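Home | Posts | Robots | About | Older

Dec 19, 2020

Quick one, have to catch a train. Spent the week on the planner rewrite and the stocking task is what I've been testing against. Soft stuff is horrible for it. Grasp width from the depth map is garbage on knit, so I stopped trusting it and went to closing until the motor current climbs, then hold. Threshold is 300 in raw driver units. Dont ask me what that is in newtons.

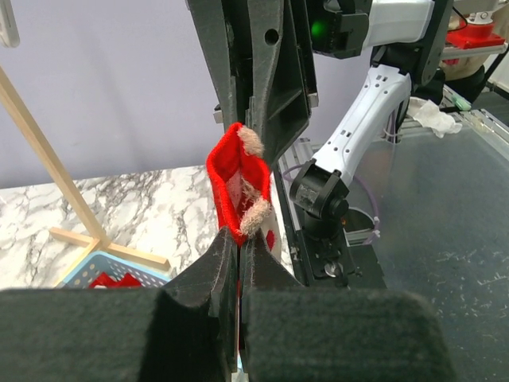
Photo: wrist cam, Trarulance log / Čestmír Vávra

Two arms near the same stocking is where the old collision checker fell over. It treated cloth as a rigid box. So every plan with an arm close to the fabric came back infeasible, and I'd sit there reading the same error. Now cloth gets its own layer, soft cost, no hard stop. Planning time went from 800 ms to 16 for the easy cases. Hard cases still bad.

Also moved the whole config out of Salley and into plain text files. Should of done that in July.

Next thing, the drying rack. Thin white curved rails, white clips, pale wall behind. Segmentation hates it. The mask kept merging rail and wall, so I gave up on color and fit curves to the edges instead. Ugly code, works better.

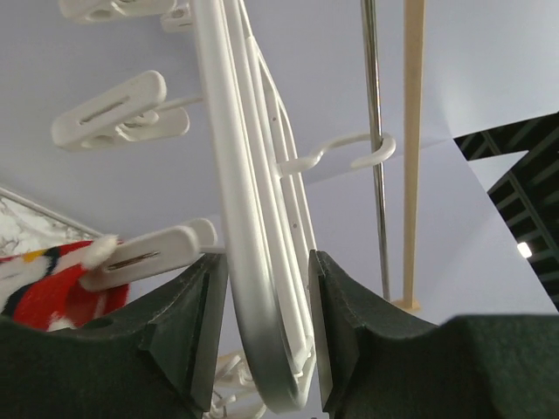 (c) Čestmír Vávra, 2020. Reuse ok with credit.

Rack hangs by a hook on a metal rod so it can swing, and the controller has no idea about that yet. Stiffness turned way down, control loop left alone. Tried a 20 step lookahead, too slow on this machine.

Todo: clip pose estimates, log replay that doesnt eat all the RAM, merge the Blackburn branch. Code goes up after I clean out the hardcoded paths.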